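Tea Table Returns in February

We are so happy to say the tea table at Selter Hall is back! Last winter it poured 900 cups, and the favorite by a mile was Sadero, the smoky black blend that smells like a campfire (in the best way).

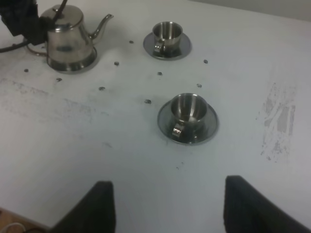 Sadero likes a long, patient steep – 12 grams to the big pot, water just off the boil, lid on. We love a stainless steel teapot with a thin curved spout for it, and a domed lid with a little round knob is so easy to lift for a sniff. Come by any time after three, and bring a mug if you have one!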